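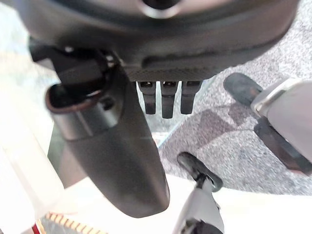
The gripper over the carpet, facing fingers open. Photo: Natsumi Kamata

A glass table is a poor place to trust a depth sensor

Apr 28, 2019

The fault report on Gallon, the two-armed machine at Flarkamthorpe, runs to six lines. It says the right hand struck the edge of a glass tabletop during a litter pickup, and it lists the cause as "perception." I think that word lets the rest of us off too easily.

Glass returns bad depth. Everyone on the project knew this in January, when Yae Kaneko logged 37 frames in which the planner saw carpet and no table. The entry was closed as a sensor limitation. The force threshold at the wrist, which could have stopped the arm on contact, stayed at the factory value. It tripped on the third strike.
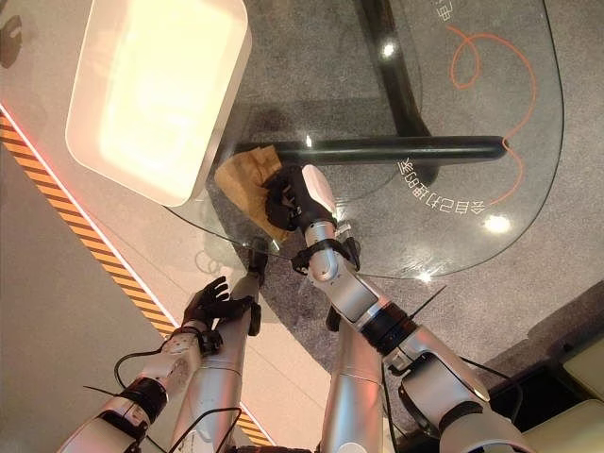

What should change

Crumpled paper under the near edge of a glass top is an ordinary job – a cleaning robot will meet it daily. The hand has to close within a short distance of a surface the planner may not have.

I would require two things before Gallon works near glass again. The table goes into the map by hand, as a solid keep-out volume. The wrist threshold is then lowered for any reach beneath it, and the first contact ends the motion. Both cost cycle time. Suvarna, who supplied the planner, objects to the second. I would still take the slower arm.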